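Subject: Re: [interiors-l] Kitchenette at Priltstead, flooring and fridge question
From: Roya Ebrahimi
Date: 17/09/2018

Ashley Oakley wrote:

> Roya, I have the kitchenette at Priltstead on my desk now and I'm stuck
> on two things. The client wants the Cropper cabinets in the dark green,
> full height on the long wall, and I think it will close the room in.
> She also wants the small fridge built in under the counter. Have you
> done one of those with Cropper doors? And did you ever settle on a
> supplier for the linen shades, or are you still using Musa?
>
> Ashley

Ashley,

Taking these in order, with apologies to the rest of the list for the length.

The green first. I used it last April in a room a little smaller than yours and it did close things in, mostly at the end away from the window. We kept it on the base cabinets and went to the off-white for the uppers, and the client was happy after a week of not being happy. If yours is set on full height, try leaving the last bay open with shelves and paint the back of it the wall color. You lose some storage but the run stops looking like one block.

Get a full door as a sample before you order. The small chips they send out are sprayed on card and read bluer than the real thing. Cropper will lend a door if you ask the trade desk, but they want it back in two weeks and they do follow up.

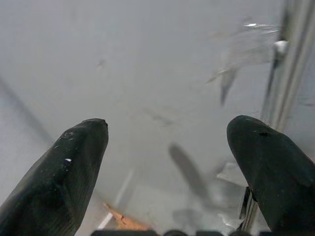
Put the door upright where it's going to live and look at it in the evening with the lamps on. I had one lying flat on a table for days and liked it, then stood it up against the wall and had to start over. The sheen is different at that angle, and so is the color next to whatever you have on the floor.

On price, my last Cropper order came to 2567 for doors, end panels and toe kick, before handles. That was without the tall units, so expect more. Handles I bought separately. The Tesivero bar pulls are 256 mm long, and they look right on the wide drawers and too heavy on anything narrow. I used the plain knobs from the same range on the small doors and I don't think anyone has noticed the mix.

Lead time was quoted as five weeks and the order came in seven. One end panel was the wrong hand and that took another two.

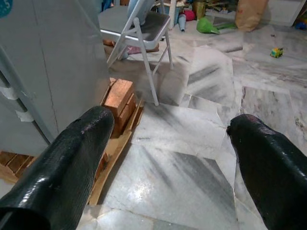
For the shades, yes, still Musa. The linen is heavier than it used to be and they've dropped the oatmeal, so the nearest thing is the one they call flax, which has more yellow in it. They make to any width up to 172 cm. Over that they join the cloth, and the seam shows in daylight, so if your window is wider I would do a pair and let them meet at the center bar. Ask for the chain on the side away from the sink. They put it on the right unless you say otherwise.
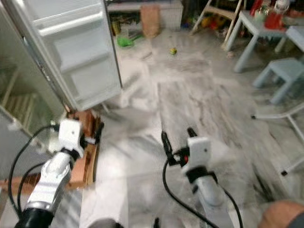
Now the undercounter fridge, which is where I would push back. The built-in models need a vent at the toe kick and a door panel hung on the appliance door, and the Cropper panels are heavy enough that I've seen the hinges drop within a year. A plain freestanding one in an open bay is much less trouble. What people forget is the depth of the door itself. It isn't a thin sheet — the inside is a molded white panel with a shelf rail across it and a deeper shelf under that, and all of it has to swing clear of the cabinet beside it. Put a filler strip on the hinge side, roughly two inches, and check that the door opens past square.

If she won't give up the built-in idea, at least have the electrician put the outlet in the next cabinet over, where you can reach it without pulling the whole thing out.

What I would send to the client, for what it's worth:

1. Green on the base cabinets only, off-white above, with a second drawing showing full height and the open end bay.

2. Freestanding fridge in an open bay, with the door drawn fully open on the plan so she can see how much floor it takes.
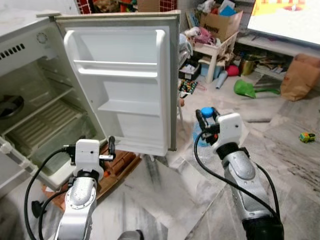 3. Flax shades, inside mount, one pair if the window is over the limit.

4. Floor left as it is until the cabinets are in. Your subject line said flooring but the message didn't, so tell me if there was a question there.

I'm out on site tomorrow and back at my desk after that. I can mail you the flax swatch if you send me the Priltstead address again.

Roya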